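Workshop Tips: Teaching a Two-Arm Robot to Handle a Lidded Bin

Filed under Bench Work, May 2020

Teaching by remote control goes wrong mostly in the setup. The notes below cover lidded plastic bins, which we ran through most of April at the Stirkia bench. Lev Yurchenko did the driving and I kept the log.
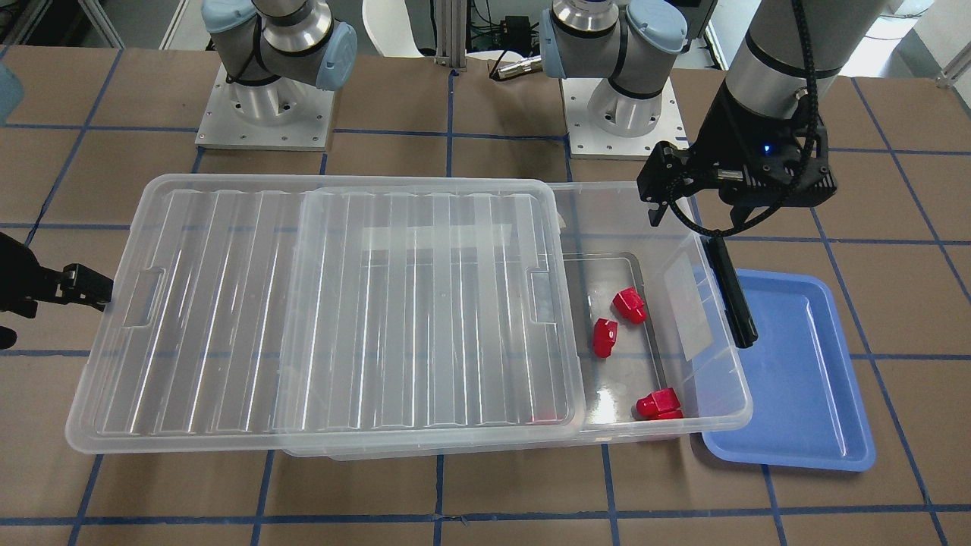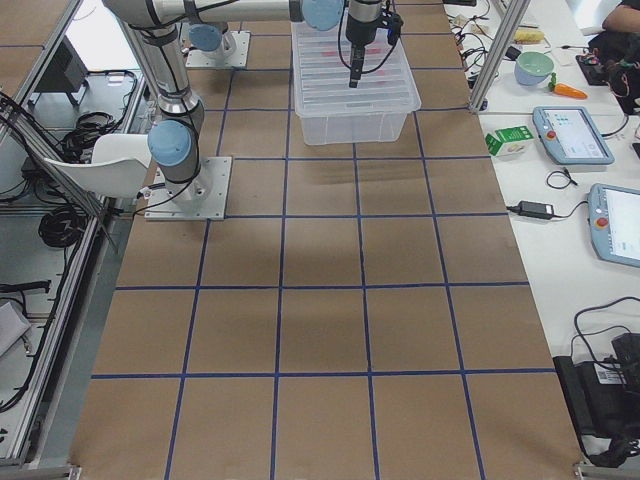 Brown work surface and blue grid lines in all four views.
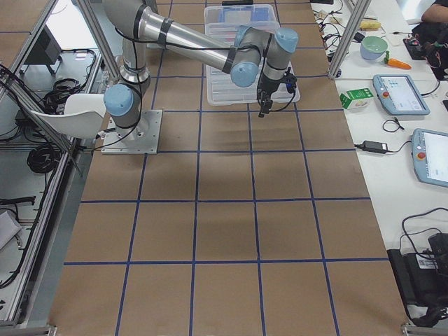
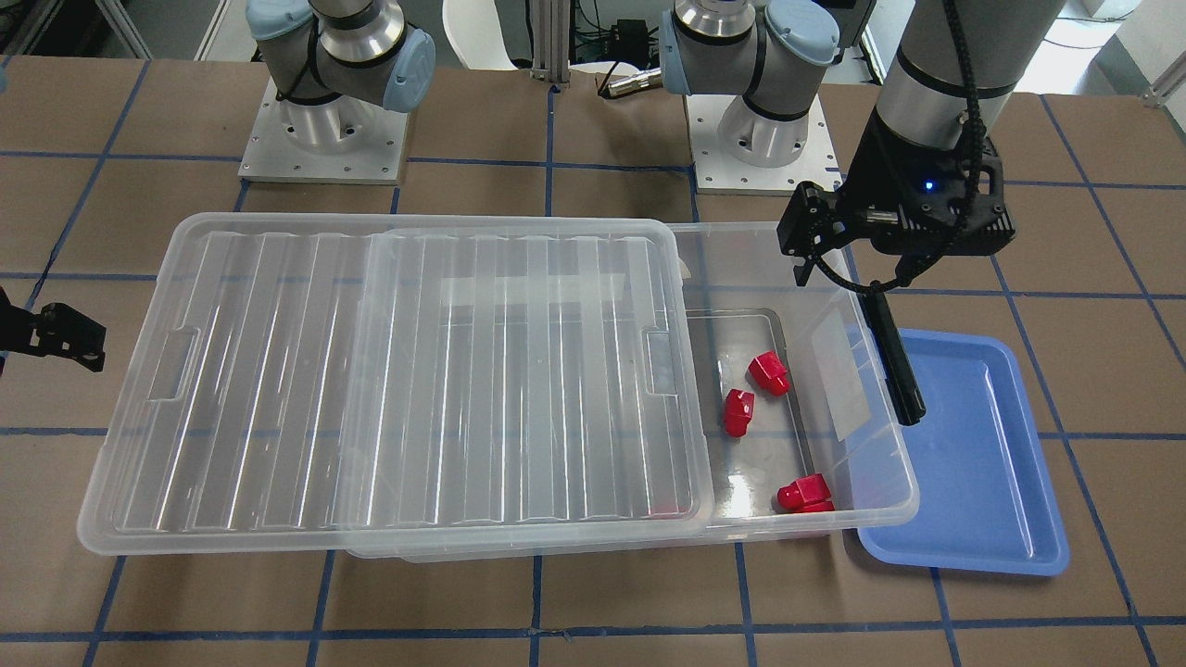 Tape the grid before the first demonstration and leave it alone. Call out start positions by square, and write them on the run sheet. If a strip lifts, replace it along the same line.

Clear plastic is hard on cameras. Glare on a ribbed lid moves when the lid moves, so turn off any lamp directly overhead and check every view with the lid both on and off. Saturated parts, such as red blocks, still read through the wall of a bin when gray ones disappear.

Drive slowly near the rim. A long finger can catch the edge of the bin on the way up — lift straight, then travel. With two arms, park one before moving the other until the operator has logged 100 clean runs.

Hand guiding is better for short contact moves, such as nudging a lid sideways. Use remote control for anything that needs both grippers. Do not mix the two in one recording.

Pause for 2 seconds at the start and end of each run. Trimming is much easier with a still section at both ends.

Keep the bad runs, in a separate folder. Our set stood at 743 usable runs out of over 3,000, and Raíssa Queiroz found most of the bad ones had the same fault: the operator corrected a grasp after the fingers had closed. Open fully, back off and approach again.

Strap cables with slack at the wrist. Check the straps at every break.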